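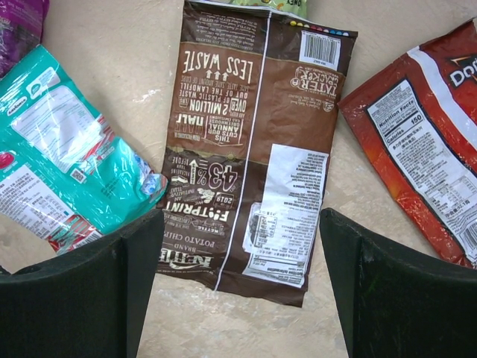
The Lanlow Snack Sort is a student robotics project and friendly contest in which teams program a pair of robot arms to clear a table of chip bags and candy wrappers. It is run by the Lanlow Robotics Club, a student group that meets in the evenings during the school year, and it has grown from a one-night challenge into the thing most new members join for. The arms, the table and the rules are all shared, so a first-year student with a good idea works with exactly the same gear as a club officer.

Background

The club was started by Pankaj Srivastava and Lowri Bevan, who had met in an introductory programming class and wanted something to do with their code besides turn it in. Early projects used wooden blocks. Blocks are easy to grip, easy to model and, after a month or two, pretty dull. Bevan suggested snack bags one evening when the club's table was covered in them, and the first real attempts followed that same week.

Soft packaging is a wonderfully hard problem! A bag changes shape as soon as a finger touches it. Shiny plastic throws bright patches of glare back at a camera, labels face any which way, and a flat bag on a flat table gives a gripper very little to hold. Students who had gotten blocks working in a single weekend spent a whole term on their first dependable bag pickup.

The task

A round begins with an assortment of packages scattered on the table. Teams score by grasping a package, lifting it clear and placing it in an open bag. Bonus points go to runs in which both arms do useful work at once, for instance one steadying the open bag while the other fills it. A round lasts 30 minutes, and each team gets 2 rounds.

Packages may overlap, and the judges like to make sure that some do. Pulling a wrapper out from under another one without dragging both across the table is considered one of the finest moves in the contest, and it usually gets a cheer.
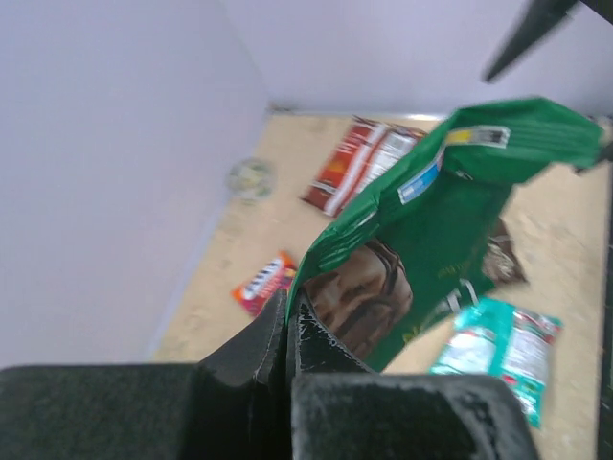
One corner of a green snack bag held in the gripper, with other packages on the floor of the work area.

Most teams aim for a corner or a sealed end, where the plastic is flat and stiff enough to pinch. Others go for the middle of the bag and rely on a fold forming between the fingers. The argument over which is better has been going on for as long as the contest has, and both camps have won.

Equipment

The setup has two arms facing a shared tabletop, each with a two-finger gripper. Low walls keep runaway packages from leaving the work area. Teams are free to use wrist views, an overall view of the table, or any mix of these. The control software, called Zunder, was written by members over several terms. It handles the motion of both arms and keeps them from running into each other, which leaves teams free to work on the fun part: deciding what to grab and how.

A second program, Arkano, records practice sessions. Members guide the arms through the task by hand control, and the recordings are then used to train a model that tries the task by itself. The club's library holds 713 of these sessions. Diarmuid Ó Dálaigh, who built the first version of Arkano as his class project, also wrote the guide that new members read before touching the controls, and it is a lively read even for people who have never written a line of code.
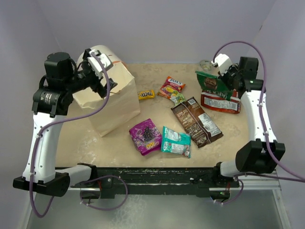
Scoring

Each package lifted and placed is worth full points. A package lifted but dropped on the table earns half, and one that ends up outside the walls earns nothing. Tearing a wrapper costs points, a rule added by Shalini Thakur after an early round left crumbs in places that took days to clean.

The highest score to date is 56, set by a team led by Pallavi Pathak. Her group used a slow, patient approach, with a short pause after each grasp to let the bag stop swinging before the arm moved on. Several later teams have borrowed the pause, which members now call "a Pathak."

The Govindasamy Prize

A separate award, the Govindasamy Prize, goes to the team with the best written account of its work. Judges look for clear notes on failed grasps as well as good ones. Past winners have covered glare on foil, the way long narrow bags twist when held at one end, and how to tell two stacked wrappers apart. All winning accounts are kept in the club's binder and can be read by anyone who stops by. 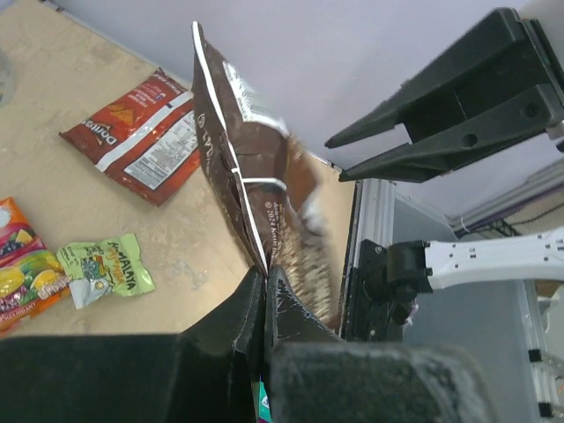 This page was last edited on 29 March 2025.

Joining

The club takes new members every September, and no experience with robots is needed. Newcomers begin by guiding the arms themselves, usually with an older member at the next chair, and move on to code when they feel ready. Many find the hand-control sessions so enjoyable that they keep coming back to them long after their own programs are up and running. Teams for the Snack Sort are formed after the first few meetings, with new and returning members mixed together.

See also

Zunder (control software)
Arkano (session recorder)
Govindasamy Prize, list of winning accounts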